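Writing the rules down: how one gripping bench keeps its habits straight

Mon 22 June

The manipulation bench at Hutimora runs on four pages of house rules, pinned up beside the stop button. The engineer who wrote them says the first version came out of irritation.

"People were doing the same job in different ways," she says. "Each way was fine. You just couldn't compare the results afterwards."

The rules began in October, when Hutimora and its partner Tramska were running the same pick-up task and getting different scores. Tramska counted a grasp as good once the object left the table. Hutimora wanted it held and put down again. Both now use the second version, and a task has to pass 80 trials before anyone quotes a figure for it.

Speed comes next. Nobody may reach past the fingers while the arm is powered, and new programs start slowly. "You watch it through once with your hand on the stop," she says. "If you want to talk to someone, you stop the arm first."

She is less strict about objects. Plain blocks and balls do for most work, and she would sooner see them used properly than have a cupboard full of odd shapes. The rule is to write down what is on the table before a run — colour, shape and which one is the target.

The approach has its own paragraph. Fingers are to be open before they come near the target, and anything else on the table should be clear of their path. A block is taken across its sides, and the ball is left alone unless the task calls for it.
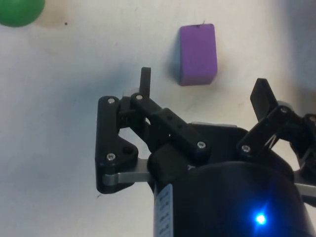 Keeping the log

Every run gets a number, and the log had reached 949 when we spoke. Failed runs stay in. "If you start taking out the bad ones, you may as well stop writing," she says.

A third group, Harahap, has asked for a copy of the pages. She sent them with one request, that any changes come back to her marked in the margin.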